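3.2 How people fill a tray

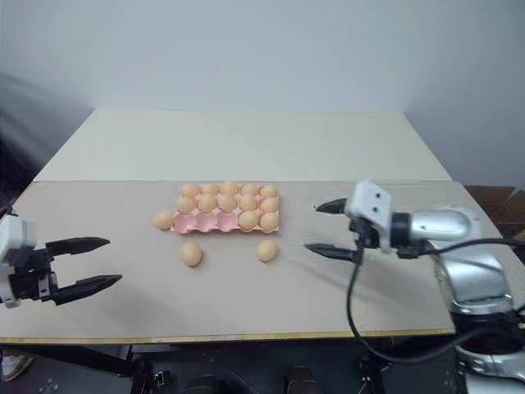
When we first sat down to plan this part of the study, we assumed that putting eggs away was a job too small to have much of a method to it. Most of us had done it every week of our grown lives without a second thought (one of us grew up on a farm outside Getavness and had done it every morning before school). It was only after the first visits in June, sitting at other people's tables with a notebook and usually a cup of tea that had been pressed on us, that we began to see how differently two neighbors can go about the same small chore.

We visited 62 households in all, and asked each one to move eggs into a molded tray at whatever table or counter they normally used. We gave no instructions beyond that. If somebody wanted to chat, we let them chat, and a good deal of what follows comes from the chatting.

The most common habit by far was to begin at the back. In 54 of the households the far row was filled first, then the next one, and the row nearest the person was left for last. Several people told us they had never noticed they did this until we asked. Manju Tyagi, who kindly let us come twice, explained that she doesn't like reaching over eggs that are already in their cups, and we heard much the same thing in other kitchens, in other words.

Within a row there was far less agreement. Some people worked from left to right, as if writing a line, and some worked from whichever end was closer to the hand they favored. Figure 4 shows a pink plastic tray of three rows of five at a stage we came to think of as typical: the two farther rows are full, the front row holds two eggs at its right-hand end, and three cups on the left are still open, with three eggs on the table around the tray.

Those last few eggs turned out to be more interesting than we had expected. An egg on a bare tabletop is a slightly nervous thing, and people treat it that way, keeping a palm near it or nudging it up against the side of the tray so it can't wander off. Lev Zakharchenko called this "parking," and we have borrowed his word for the rest of the paper. Other families folded a dish towel into a little nest, and one household in Plullham kept a saucer for the purpose, chipped on one side and much loved.

We should also say something about which way up the eggs go, as it came up in nearly every conversation. Plenty of people hold firm views on the pointed end, and will turn an egg over in its cup to satisfy them. Others lay their eggs on their sides, as in the figure, and were a little surprised to be asked about it. We found no clear link between this choice and the order of filling, though with a group this size we would not want to lean on that too heavily.

Figure 4. A three-by-five tray with twelve eggs in place and three still on the table.

The visits lasted around 20 minutes each, most of it spent talking. Svitlana Onyshchenko and Arsen Yatsenko read through all of the notes separately and compared their readings, and where they differed on what counted as a "row first" household we went back to the family and asked. Section 3.3 takes up the same households again, this time emptying the tray.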